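Home > Journal > Methods and Practice

Journal | Projects | Reading Notes | Archive

Teaching by Hand: Notes on a Season of Demonstrations

8 August 2024

The purpose of this entry is to set down, in reasonable order, what I have learned from a season of demonstrating household and office tasks for a robot. I have kept this journal for some years as a record of working practice, and several readers have written to ask how the present work differs from the remote operation I described in earlier entries. The difference is considerable, and it has changed my views on a number of points.

Until June, nearly all of my demonstrations were given by remote control. The operator sat at a desk with a pair of control handles, and the arms at the far end of the room copied the motion with a slight delay. This arrangement, which we called Dasivano, has real merits. Every motion recorded is one that the arm can make, for the plain reason that the arm made it. No later step is needed to check whether a reach was too long or a wrist angle too sharp. An operator who has had proper training can produce clean work on Dasivano for most of a morning.

Its weakness is that it is slow, and that it makes people timid. I reviewed a large part of my own work from the spring and was surprised by how much of it consisted of waiting. The gripper approaches an object, stops, backs away by a small amount, and approaches again. An operator who cannot feel the object will look for certainty by other means, and the usual means is hesitation. A robot trained on such material learns the hesitation along with the task. Our early trials showed this clearly. The arm would pause above a cup for no reason that could be found in the cup.

The current project, Jomum, does away with the arm during teaching. The demonstrator holds a gripper in each hand and performs the task directly. The jaws are of the same pattern as those fitted to the robot, and what is recorded is the path of each gripper, the opening and closing of its fingers, and the view from a camera carried on the tool. The robot is brought in only at a later stage, when there is something for it to attempt.

I was doubtful of this method at the outset and said so in writing. My objection was that a person's arm is a generous instrument and will do things that a machine cannot. That objection stands in part. What I had failed to consider was how much is gained by restoring touch. Through a trigger and a pair of fingers one can feel that a zipper has caught, that a book is leaning on its neighbor, or that a bag is heavier at one end. The demonstrator corrects at once and without thinking, and the correction goes into the record as part of the motion.

We have concentrated on ordinary tabletop work with bags, books, and desk organizers. These were chosen with care. A bag is soft and changes shape whenever it is touched. A book is stiff but thin, and when it stands close beside another there is very little room for a finger. An organizer is rigid and forgiving in most directions, though its walls limit the angles from which one can reach inside. Together they present most of the difficulties found on an untidy desk, and they cost little to replace.
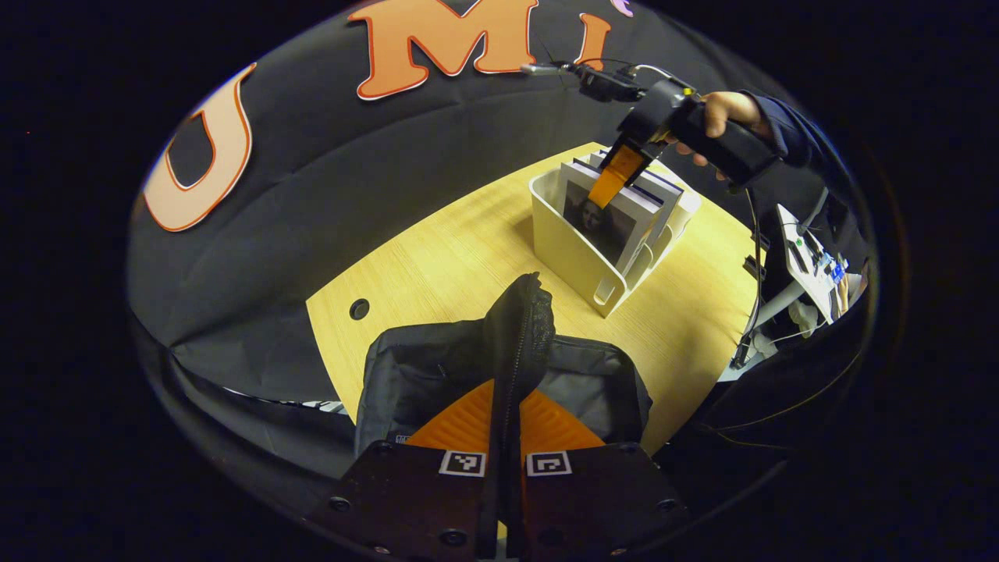 Work with two hands deserves separate comment. New demonstrators tend to use one gripper and let the other hang idle until it is wanted. The resulting record is of limited value, as it teaches the robot that one arm is ornamental. I now ask that both grippers have a duty at all times, even if the duty of one is only to hold something steady. A soft bag should be held at a raised seam or some other firm feature, where the fingers can close on a narrow edge. When held by a flat panel, it slides.

Books present the opposite problem. The natural human habit is to hook a fingertip over the top of the spine and tip the book outward. A gripper can be made to do this, but poorly, and the book often falls back. It is better to bring one finger down into the gap between two books, press gently to widen it, and only then close the jaws. This takes practice. In my first week I knocked over a great many books, and I recommend that any beginner start with volumes for which they have no affection.

Soft fingers have been a help throughout. The rigid pair supplied with our first set, which came from Kazemi, marked paper covers and let go of fabric without warning. The softer fingers bend to the shape of the thing being held, and they forgive an approach that is slightly off line. They do wear, and a worn finger behaves differently from a new one. I inspect them at the start of each session and replace both fingers of a gripper together, so that the two sides wear evenly.

The square markers attached to the grippers require similar attention. Their printed pattern allows the opening of the jaws to be worked out afterward from the camera view, and a scuffed or dirty marker can spoil an entire session. I wipe them with a dry cloth. I do not use cleaning fluid, having once lifted a corner of the print by doing so and lost the better part of a day's work before I noticed.

A session consists of 40 demonstrations of a single task, divided into 2 equal blocks with a rest between them. I arrived at this figure by experience. Beyond it, the shoulders tire and the quality of the motion falls off, though the person performing it is seldom aware of the change. The held gripper is not heavy when first picked up. After an hour it is heavy indeed, and the wrist begins to choose the positions that are comfortable over the positions that are correct.

Between demonstrations the objects are returned to the table in a new arrangement. This rule is the one most often neglected. A person resetting a table will put everything back very nearly where it was, out of simple tidiness, and the robot then learns a location when it should have learned a task. I keep a short written list of starting positions and draw from it without preference. The bag may be turned, the organizer may face a different way, and the books may be exchanged. I have found that about 3 changes at each reset are enough to keep the work honest without making it tedious.

Failed attempts are a matter on which colleagues disagree. At Dakcombe, where I worked previously, every failure was deleted, and the demonstrator began again from the same position. My present practice is to keep any attempt in which the error was noticed and put right. If a book slips and is caught, or a seam is missed and then found, the recovery is worth having. An arm that has seen only perfect work has no idea what to do when a book leans the wrong way. Attempts that are abandoned are marked as such and set aside.

I should report some results, with the caution that they are early. On bag handling, the policy trained from hand demonstrations moves with more confidence than its Dasivano predecessor, and the pauses I described above have largely gone. On books the picture is mixed. The arm finds the gap between two books well enough but sometimes presses too far before closing. I believe the fault is mine. On reviewing the recordings I saw that I had a habit of resting the fingertip on the bottom of the organizer before gripping, a thing I had never noticed while doing it.

There remains the question of reach. As I expected, some of the hand demonstrations could not be followed by the arm, mostly those in which I had leaned across the table. These are now screened out before training. I have also placed a strip of tape on the floor to mark where the demonstrator is to stand, and this modest measure has done more good than the screening.

I do not propose to give up remote control entirely. For tasks near the limit of the arm's reach, or where the forces involved could harm a person's hand, it remains the proper choice. For general tabletop work I expect to continue with Jomum through the autumn. The next tasks on my list are placing a book inside a soft bag and closing the zipper afterward, and I have begun to practice the second of these in the evenings, with poor results so far.

Readers who are carrying out similar work are invited to write, particularly on the subject of zippers.

Contact | Copyright 2024, all rights reserved | Back to top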